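Wollum Cup Set: rules for recording and labeling
README for the Wollum tabletop recordings, wrist view. Maintained by Atieno Lukumay.

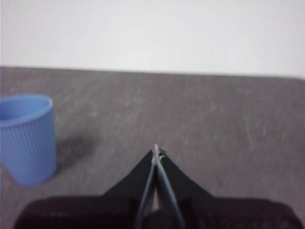
These rules apply to every episode that goes into the Wollum set, whichever site it was recorded at. They replace the notes that used to sit in the Mugo folder. Where the two disagree, follow this file.

What is in the set

The set holds 500 episodes of one arm working with light plastic cups on a bare table. Each episode has the wrist video, the joint positions, the gripper opening, the emergency stop state and one line of text giving the instruction. Two sites recorded, Flandix and Selham, with 250 episodes from each. The tasks are reach, grasp and lift, move to a spot, and set upright. There is no pouring and no liquid of any kind.

The wrist view is the main view. Policies trained on this set should expect the gripper to take up a good part of the lower picture at all times. We did not mask it out and we ask that you don't mask it in anything you send back to us.

Before recording

1. Clear the table. Only the objects named in the task sheet may be on it. Pens, tape, cable ties and phones go on the side shelf.
2. Check the fingers. Both tips must meet when the gripper is commanded shut. If they cross or leave a gap at the tip, stop and tell the site lead.
3. Wipe the camera lens with a dry cloth. Do not use the spray bottle near the wrist.
4. Press the emergency stop, confirm that the arm holds, then release it. Do this at the start of every session and again after lunch.
5. Write your initials and the site in the session log. Episodes from a session with no log entry are not accepted.

Table marks and scuffs are allowed. We talked about resurfacing the Flandix table and decided against it. Please don't sand, paint or cover a table partway through a batch. If a table has to be changed, start a new batch number and note it in the log.

Start pose

Every episode starts with the gripper closed, empty and clear of the table. The cup has to be at least partly in the wrist view. It does not have to be centered, and we would like a fair number of starts where it is well off to one side. A cup that is only partly visible counts as a valid start as long as a person looking at the first picture can tell what it is.

Do not nudge the cup after recording has begun. If it was placed wrong, discard the episode and start over. Jairo Alvarado found a batch from May in which a hand came in during the first second and moved the cup; all of those were removed.

Cups go on the table by hand with the arm stopped. The person placing the cup is the one who holds the stop button. This is the rule people break most often when a session runs long, and the one we are least willing to bend.

During the episode

Keep the speed limit at 100 millimeters per second for any move within reach of the table surface. The limit is set in the controller profile named wollum_low, and operators should not have write access to that profile. If yours does, ask Tumaini Kinyua to fix it.

Keep hands, sleeves and hair outside the taped line while the arm is enabled. One operator and one observer per cell. Visitors stand at the door.

Let failed grasps run to the end. A cup that slips or tips over is still useful, and we label it as a failure. The only reasons to cut an episode short are a person inside the line, a fault light, or contact between the gripper and the table that you can hear.

Labels

Each episode gets an outcome label and an instruction line. Outcome is one of: success, failure, stopped. Use "stopped" only when the emergency stop was pressed or the controller faulted.

The instruction line says what the operator was told to do, in plain words, before the episode began. "Pick up the blue cup" is fine. "Try to pick up the blue cup, second attempt" is not. Don't edit the instruction afterward to match what the arm did.

Name objects by color and kind. If only one cup is on the table, "the cup" is enough. Avoid left and right in the instruction unless the task sheet uses them, and when it does, they mean left and right as seen in the wrist view at the start pose. Selham used the operator's left and right for its first few sessions. Deisy Usuga went back through those and corrected them by hand, and the old text is kept in the field instruction_original.

Two people label every episode separately. If they disagree on the outcome, the site lead watches it and decides. The labels from both people are kept.

Light and background

Room lights on, blinds down. Shadows on the table are fine and should be left alone. Don't add a lamp to get rid of them. The wall behind the table should be plain, with nothing hung on it, and anyone walking past in view means the episode goes to review.

Exposure is locked at the start of a session. A soft or grainy picture is accepted. A picture where you can't find the edge of the cup is not.

People and privacy

No faces, badges or screens may appear in any released video. Reviewers check each episode at normal speed once and then step through any part that was flagged. Audio is not recorded.

Known problems

- The Flandix gripper opening reads slightly high when fully closed. Treat anything below the threshold in gripper_limits.txt as closed.
- Some Selham episodes drop a video frame near the start. The missing time stamps are listed in dropped.csv.
- There are far more success labels than failure labels for the reach task. Balance them yourself if your use needs it.
- All the cups are light and stiff. We have not checked how well anything trained here carries over to glass or paper.

What the set should not be used for

Do not use it as proof that an arm is safe to run near people. It contains no human contact cases and the speed limit hides a lot. A site that wants to run a trained policy has to do its own risk assessment on its own cell, with its own stop circuit tested under load.

Changes and questions

Send corrections to Atieno with the episode number and a short note. Changes to the rules need approval from both site leads, currently Margus Mets at Flandix and Deisy Usuga at Selham. Approved changes are written into this file and take effect from the next batch number. Earlier batches stay under the rules they were recorded with, and those versions are in the folder old_rules.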